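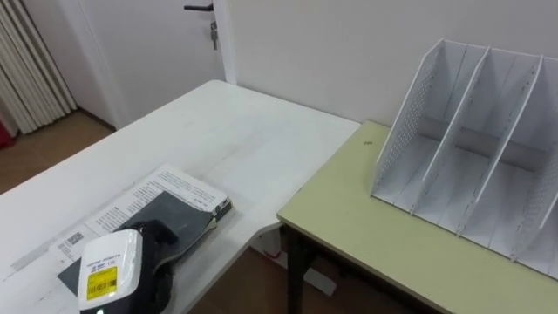

Why do papers pile up on a desk when a file rack stands within reach? Most papers on a working desk are still in use, and a rack asks people to decide that they are finished with them.

Figure 1. An L-shaped work area with a white desk and a lighter, slightly lower table. An open booklet lies on the desk, partly covered by dark grey fabric; a white four-compartment organizer stands on the table.

4. Where papers rest

We came to this section expecting to write about storage, and ended up far more excited about the open desk! The arrangement in Figure 1 has the two surfaces we discuss throughout the Stendham study: a main desk for reading and writing, and a second table that meets it at a small step in height. That step is easy to overlook in a floor plan. For the people who took part it mattered a great deal, and they brought it up again and again (often before we had asked anything about furniture).

Several of them spoke of the lower table as "over there," even when it touched the desk they were sitting at. Things placed over there were put away. Things on the main desk were live, whatever state they were in. An open booklet with a piece of cloth across its pages is a lovely case. To a visitor it may look like clutter, but many of our participants would read it as a kept place, with the text ready to be picked up again. Dariusz Walczak, who ran the August interviews, named these items "sleepers," and we have used the word ever since.

Sleepers cause trouble for the usual advice on tidying. The Kanditz checklist, which we used in our first round, scores any uncovered sheet as unfiled and gives no credit for papers left open on purpose. Under that scoring, a desk in the middle of a good day's work does worse than one whose owner has been away for weeks. Yu's revision adds a separate score for open material, and we found it a much better match for how people talked about their own desks.

The rack deserves a kinder word than it tends to get. Upright dividers let a person pull out one booklet without lifting a stack, and a sloped side panel leaves the front easy to reach. We especially like the model with 4 compartments, enough to sort by project and few enough to remember without labels. Its weak point is the soft or odd-shaped item. Cloth slumps between dividers, and a clip left on a page can snag on its neighbor. Participants in the Plarnik offices solved this by keeping a shallow tray beside the rack, an idea we have happily borrowed for our own room.

Section 5 takes up the question of which way the open side of the rack should face.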